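Last updated 5/26/18

Talk notes, Hodine shared shop, "Will it ever fold my laundry?"

Open with the question from the title. Ask for hands: who here thinks a home robot will fold a towel within 2 years? Wait. Then say I've put $566 into this build and my hand is down.

What we're building. Hand-held gripper, two fingers, linkage arms on pivot screws. You hold it, you close it on things. The arm comes later, maybe. The Casach people sell the idea that if the hand is good, the rest is software. I don't buy it. Say so early so nobody feels tricked.

Cloth is the hard case. A block has a shape and keeps it. A sweater has a new shape every time you let go. Pinch it in the wrong spot and you pick up the blanket under it too.
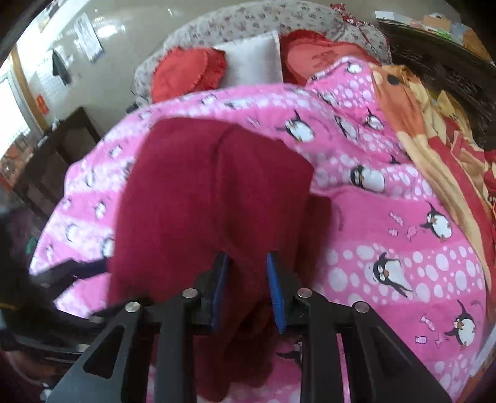

Pads. Textured pads grip better than bare plastic, fine, I'll give Fusora that one. But their demo uses one cloth, flat, on a bare table. Try a real bed. My own score on unmade beds was 15 clean pickups out of 20 tries, and that was with a human wrist doing all the aiming. Slow down on this line.

So what did the gripper do by itself? Open and close. The rest was me.

Skip the motor slide if we're running late.

Cost again: ask what 566 dollars of laundry service gets you. Let them laugh, move on.

What would change my mind: same bed, same mess, no hand on the tool. I'll try a motor version in July and bring the bad runs too.

Questions. Leave the gripper on the front table, screws are snug but don't let kids pull the fingers sideways.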